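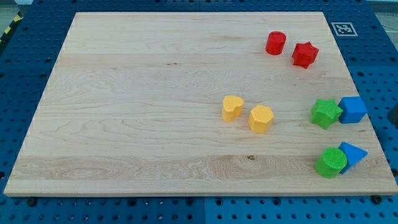
The shape blocks on the maple board, in four colors.

I finally got around to the toy shelf this month, and the shape blocks were the first thing I pulled out. We have a full tub of them from Esther, whose kids outgrew them, and most have been sitting in the hall closet next to the vacuum bags.

I kept eight for the sitting room. Two each of red, yellow, green and blue is enough for sorting, and enough for a toddler to carry off and lose. The star shapes get the most use at our house. The heart is the one my niece puts in her pocket, so I check her coat before she goes home.

The board is maple and came from Leif, who had it left over from a kitchen job in Provley. I sanded it in July and gave it 2 coats of oil. There is a small knot in the darker strip that I thought about filling, but I left it alone. It makes a good flat place to play on the rug – blocks tip over too easily on the pile.

Cleaning the blocks is simple. Warm water, a drop of dish soap, an old toothbrush for the inside corners of the stars, then a towel. I don't put them in the dishwasher.

The rest of the tub goes to Gudrun next. She has 4 grandchildren coming to stay and asked for anything that isn't a puzzle.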